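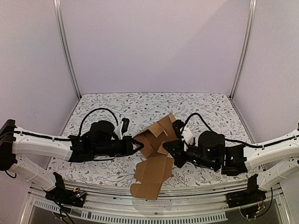 ## Do you need a gut test? Probably not yet

A flyer for the Noston panel has been doing the rounds at the clinic's front desk, and four or five of you have asked me whether it's worth the money. It costs $500. You post off a sample, and a few weeks later you get a colour-coded report listing which bacteria you have too much of, which you have too little of, and which foods you should drop. The last page suggests a powder called Womine, sold by the same people who sell the test. I'd have been more surprised if it hadn't.

I've now read three of these reports from start to finish, with permission from the people who paid for them. One belonged to Patricio Cabello, who has let me use his name because he's still cross about it. He was told to avoid 69 foods. Oats were on the list, and so were onions, lentils, apples and yogurt. He eats oats every morning and has never had any trouble with them. His trouble was bloating after dinner, and the report had nothing to say about dinner.

When I phoned the company to ask how a food gets onto the red list, the person I spoke to was polite and told me it was a proprietary method. I asked what happens if you send in two samples from the same person in the same week. She said she'd find out. I'm still waiting on that one.

To be fair to them, there is real science in this area, and I don't want to wave it all away. Gut bacteria clearly matter. What I can't find is anyone who can say what a "normal" result looks like for a healthy person living in this town and eating what we eat. Without that, I don't know what the colours on the chart are measured against, and I suspect the lab would struggle to tell you as well.

Olga Peñalver, our dietitian, is a bit gentler on it than I am. She thinks a report can get some people paying attention to their meals for the first time in years, and that this has some value. I take her point. I'd still say a notebook does the same job, and you can get one for two bucks.

So if your stomach is bothering you, try this first:

- Write down what you eat and when, for 9 days. Include drinks, gum and anything with sweetener in it.
- Note the symptom and the time it started. "Felt bad" isn't much help later on.
- Don't cut anything out while you're keeping the record.
- Bring it in. Olga has half-hour appointments most mornings and will go through it with you line by line.

Go to your doctor and skip the notebook if you're losing weight without trying, if there's blood, if pain wakes you at night, or if anything has changed suddenly and stayed changed. No mail-order panel should be standing in for that visit. If celiac disease is a possibility, keep eating gluten until you've had the blood test, as going off it early can hide the result. I've met people who gave up bread on the strength of a red square and then couldn't get a clear answer for months.

Milagros Moya wrote in to ask whether the cheaper Perkska kit is any better. I haven't seen one of their reports, so I can't say. The brochure lists 853 species, and my question would be what you're supposed to do differently on Monday's grocery run once you know about them. If anybody has done the Perkska one and is willing to show me the pages, drop a copy in my box with your name blacked out.

Patricio, by the way, is back on the oats. He and Olga have moved on to looking at how late he eats and how fast, and he's keeping his own notes on that. We'll have another look at them in September.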